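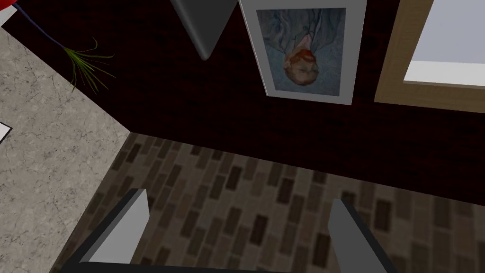

比较夹爪之前，先得有一个大家都承认的起点，这是Mola实验室测试负责人在采访里反复提到的一件事。她带的小组从去年开始，在仿真环境里给几款两指夹爪做对照试验，今年才陆续把结果搬到实物台架上。她把起点定在腕部相机的画面上：手指张开，中间什么都没夹，两根浅灰色的平面手指从画面下沿伸进来，后面是棕色系的砖纹地面和深红褐色的墙。“每一款夹爪装上去，我先看这个姿态，”她说，“手指占掉多少视野，还剩多少能用，看一眼心里就有数了。”

她所在的小组一共五个人，两个做仿真，两个做台架，她自己两边都管。这次对照涉及三款夹爪，内部分别叫Grarkham、Honorato和Gutby。Grarkham是平行开合的平面手指，结构最简单；Honorato的指尖带一段弧度，内侧贴软垫；Gutby用连杆传动，合拢时手指会略微向内包。三款都接在同一条六轴机械臂上，控制器也用同一台，只换末端和对应的驱动参数。

问到为什么要花这么多时间在仿真上，她的回答很直接：换一次实物夹爪，拆装加标定要大半个下午，仿真里改一个配置文件就行。小组在仿真里准备了17个室内房间，家具、地面和墙面各不相同，有的房间贴砖，有的铺地毯，墙上挂画，角落放绿植。机械臂在房间里的位置和朝向随机给定，相机跟着手腕转，画面经常是歪的，有时候墙上的画在画面里是倒过来的。“人看着别扭，算法没有这个习惯，”她说，“我们也不去把画面转正。实物上手腕转到什么角度，相机就是什么角度，仿真里转正了，到台架上还得再错一遍。”

抓取对象有43种，多数是厨房和书桌上的东西：杯子、勺子、胶带、遥控器、装调料的小瓶。每种物体在每款夹爪上的尝试次数一样，起始位置也一样。她说这一点在早期没有做好。第一轮测试时，Grarkham用的起始位置表是旧的，另外两款用了新表，数据跑完才有人发现表头的版本号对不上。那一轮全部作废，从头再跑。

“现在起始位置表和夹爪配置放在同一个目录里，启动脚本先核对版本，不一致就不让跑。”她说，“这个检查写起来不到一小时，我们晚写了两个月。”

关于三款夹爪的表现，她不愿意给一个总排名。按她的说法，Grarkham对方正的物体最稳，盒子、书、遥控器都没有太大问题，碰到圆柱体就要看接触的位置，手指稍微偏一点，物体会往前滑出去。Honorato抓杯子和瓶子明显好一些，软垫能让出一点误差，可是软垫在仿真里很难调准。小组先后试过两种接触模型，一种算得快，手感偏硬；另一种接近实物，速度慢到没法批量跑。最后他们用快的那种筛选，再挑一部分条件用慢的复核。

Gutby的情况比较特别。它在仿真里的分数一直不错，搬到台架上却掉得最多。她说原因查了很久，开始怀疑摩擦系数，后来怀疑相机外参，最后在连杆上找到了问题：实物连杆有间隙，合拢的最后一小段两根手指不同步，左边先碰到物体，把它推开一点，右边才到。仿真模型里的连杆没有间隙，两边永远同时到。“我们后来给模型加了间隙，分数马上下来了，和台架对得上。”她说，“分数低了，但我更愿意看这个数。”

台架测试目前完成了311次抓取，还在继续。她说这个数量不足以下结论，只够看出哪些地方不对。每次抓取都录腕部相机和侧面固定相机两路视频，失败的由两个人分别看，各写一个原因，写得不一样就坐下来一起再看。常见的原因写成固定的几类：没对准、滑脱、碰到旁边的东西、识别错误。不在这几类里的写进备注栏。

相机的比较是中途加进来的。最初只用一种广角相机，装在手腕正上方，后来发现手指较宽的夹爪会挡住物体靠近指尖的部分，越接近目标看到的越少。小组试了两个改法，一个是把相机往外移，一个是换视角更窄的镜头再抬高安装位置。往外移之后遮挡少了，但是手腕转动时容易撞到桌沿，限位要重新设。抬高的方案不撞，画面里手指变小，近处的细节也跟着变差。

“两个都用过一段时间，现在台架上是往外移的那个，”她说，“限位我们重新设了，速度也降了一些。仿真里两个方案都留着，反正不占地方。”

控制器方面，她谈得不多。同一台控制器带三款夹爪，通信协议各有一点差别，Honorato的驱动板反馈力矩的频率最低，做力控时要插值。小组写了一层转换，把三家的反馈统一成同样的格式和时间戳。她提到转换层引入的延迟，说在慢速抓取里看不出影响，快速动作还没有系统地测过，放在下一阶段。

采访中她也谈到仿真画面和实物画面的差距。有人建议把房间做得更逼真，加反光，加杂物。她的看法是先看夹爪部分像不像。手指的形状、张开的宽度、在画面里的位置，这几项如果和实物差得多，背景做得再细，训练出来的策略换到台架上还是对不准。小组现在的做法是每换一款夹爪，先在台架上拍一张张开状态的画面，再和仿真画面叠在一起看手指边缘，偏差超过几个像素就回去改相机参数。背景则保持随机，地砖、木纹、石材都有，颜色也不固定。

对于准备做类似比较的团队，她提了两件具体的事。一是夹爪的开合零点要每天核对，她们的Gutby在连续运行之后零点会漂，早上和傍晚的张开宽度不一样，直接影响对准。二是失败视频不要删，哪怕当时看不出价值。连杆间隙的问题就是在翻旧视频时发现的，当时那批视频差一点因为硬盘满了被清掉。

下一阶段的计划已经排好。Honorato会换一种更薄的软垫，Gutby等厂家寄来新的连杆，Grarkham不改，继续作为对照。抓取对象里会加入几种透明的容器，她预计三款夹爪在这些东西上的成绩都不会好看，问题主要出在相机这一侧。台架测试的视频和标注表会在内部先过一遍，确认格式没有问题之后，再决定公开哪一部分。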